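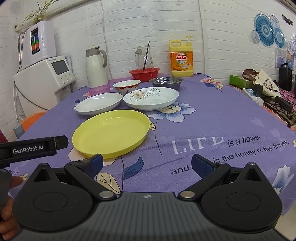

The flowery tablecloth, with the washing-up things. "LIFE is a flower", apparently!

Home | Kitchen bits | Garden | About me | Say hello

I said last time I'd write about the tablecloth, so I'm finally doing it. It's purple, it has enormous pink, white and blue flowers all over it, and it informs you in big letters that something or other "is the honey of the flower". My sister thinks it's hideous. I love it (and I've stopped pretending I bought it for a joke).

Anyway, what I really wanted to talk about is crockery. I've owned matching plates exactly once in my life, a set of 15 pieces from Skornamo, and I gave the lot to Nithin Rodrigues when he moved into his flat because they made me nervous. Now it's a yellow plastic plate, a plain white dish, another with a pink flower on it, and the bowl with the red floral band, which I'd save first in a fire. None of them go together and somehow they all go with that cloth!

The big yellow jug of Liby is still going, by the way. Somebody asked in the comments whether buying washing-up liquid that size is worth it and I'd say yes, if only for the pump. One squirt in the steel basin, hot water, glasses first, greasy things last. I keep the glass pitcher in the red basket with its stirring stick so the two don't get separated, and the white thermos jug gets a rinse and then stands with its lid off overnight.

Next job is the shelf above the water purifier. The plant up there is doing nicely but I need the steps to water it, and I'm not good on steps. Suggestions welcome, as long as they don't involve drilling.

Inese x

We use cookies to remember your preferences. Accept | Manage

© Inese Mets | Contact | Back to top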